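Sweeping small debris from hard floors

Applies to ceramic tile, sealed concrete and sheet vinyl. Carpet and unsealed timber are covered on separate pages.

Dry debris falls into two groups for sweeping purposes. Heavy pieces such as cardboard offcuts, gravel and bottle caps move in a straight line ahead of the bristles and stop when the brush stops. Light pieces such as tissue, foil wrappers and shredded paper lift on the air the brush pushes in front of it, and will drift past the pan if the stroke is fast.

Work out which group you have before starting. Mixed debris is swept in two passes, heavy first, with the pan left in place between them.

Set the pan flat with the lip facing the debris. Leave enough clear floor between the two for a full stroke. A long handle lets you hold the pan down without crouching, but it also acts as a lever: raise the grip too far and the lip tilts, leaving a gap at one corner. Keep the angle low and the pressure light and even.

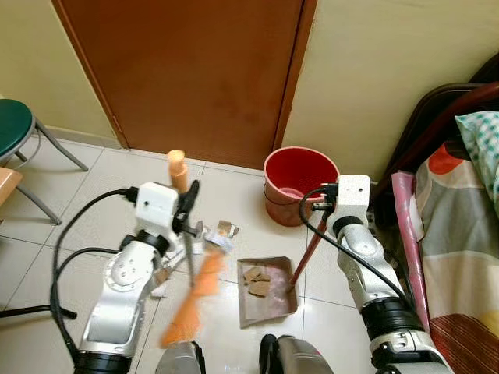

Page last changed: May, by Li-hua Kao

Torn cardboard goes in easily and tends to settle at the back of the pan, where it stays put. Crumpled white and silvery scraps are harder work. Shorten the stroke, keep the bristle tips in contact with the floor through the whole movement, and finish each stroke over the lip. Flicking at the end is the usual cause of paper landing behind the pan.

On tile, grout lines matter. Place the lip on the face of a tile, never along a joint, as a recessed joint will catch fine grit. Where the joints are deep, sweep diagonally across them, then draw the pan back a little and repeat to clear the line left at the lip. Three repeats will normally do it. Wipe up whatever remains with a damp cloth.

Near a door, close it first. A draught under the door will undo a light pass in seconds. Sweep from the door base out into the room, and clear the corner behind the frame with the narrow end of the brush.

Notes on equipment

Metal pans hold a straight edge longer than moulded ones but dent if dropped on the lip. Check against a flat surface – a benchtop will do – and press out any bow by hand. The Narkness long-handled pan, 700 mm overall, suits most adults. The Drukcombe is 300 mm across the lip and takes a wider stroke, though it won't fit between a toilet and the wall.

Bristles that have taken a set to one side should be soaked in warm water, combed straight and hung to dry, head down. Don't store a hand broom standing on its bristles.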